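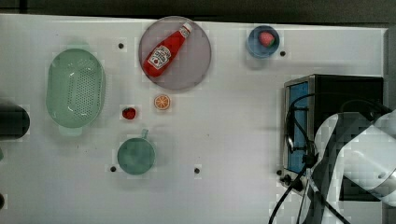 Who is paying for the new bus shelter at Itutcombe? The parish is paying 2000 and the bus company, Oei, is paying the rest, which it has described in writing as "the rest".

# Itutcombe Parish Transport Group, minutes, May

**Present:** Kurniawati Lumenta (chair), Severyn Vakulenko, Anisa Wijaya, Endang Kusuma (minutes)

**Apologies:** Chaimae Abdelaziz, whose bus did not come

**1. Last minutes**

Agreed, after Severyn asked for "shouted" to be changed to "remarked". Changed.

**2. Shelter**

The quote from Telura is £2997, excluding the bench. Anisa asked what sort of shelter excludes a bench. Kurniawati read out the relevant paragraph twice and we were none the wiser. Severyn proposed going without and was reminded that he drives.

Agreed to ask for a price with bench. *Action: Anisa*

**3. The 14**

Still leaves for Okness at 7 minutes past, according to the timetable at the stop. According to the timetable at the Okness end it has not run since the winter. It does run. Endang was on it. The driver had seen neither timetable and seemed happier for it.

Kurniawati to write to Oei again, enclosing her previous letter and their reply to somebody else's.

**4. Hedge by the lower stop**

Has grown. Passengers now wait in the road to be seen. The landowner says the hedge is the county's and the county says it is a verge. Severyn offered his own shears and was thanked, with some reservations about last time.

**5. Any other business**

Anisa wants the lost glove taken off the noticeboard. Deferred, as Chaimae put it there and may have views.

Closed at 9.10 pm. Lift home for Endang: Severyn.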